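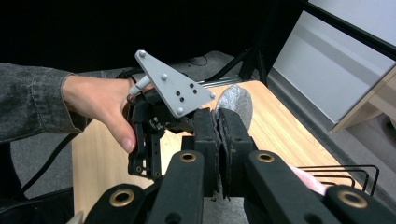
The Second Life of Wool Felt

Walk into the old feed store in Lemdale on a December morning and the first thing you notice is the smell: damp wool, olive oil soap and coffee, all at once. Five long tables run down the room, and by 10 a.m. every one of them is covered in fleece.

Felt is having a wonderful moment, and it deserves it. It needs no loom and no needles, just fiber, hot water, soap and a good deal of elbow grease. Rub the wool long enough and the tiny scales on each strand catch hold of each other and won't let go. You start with a cloud and finish with something you can cut with scissors, and the edge won't fray!

The Lemdale studio, Jistier, opened in a single back room and now fills the whole ground floor. Its beginners' class takes 2 hours and sends everyone home with a bowl or a pair of thick insoles. The bowls come out lopsided, every time, and people love them anyway – mine holds my keys and leans a little to the left.

Across the river, Saludo makes felt on a bigger scale, in slabs thick enough for piano hammers and saddle pads. The pressing machine there has been running since 2000 and makes a low, steady thump you feel in your shoes. Offcuts go into a barrel by the door, and crafters drive a long way to dig through it (the dark greens go first).

If you want to try felting at home, start small. A coaster is perfect. Lay thin wisps of wool in crossing layers, wet them with warm soapy water, cover them with netting and rub gently until the surface stops sliding. Then roll it up in a towel and get rough with it – felt likes rough. Rinse, pull it square and leave it on a windowsill overnight.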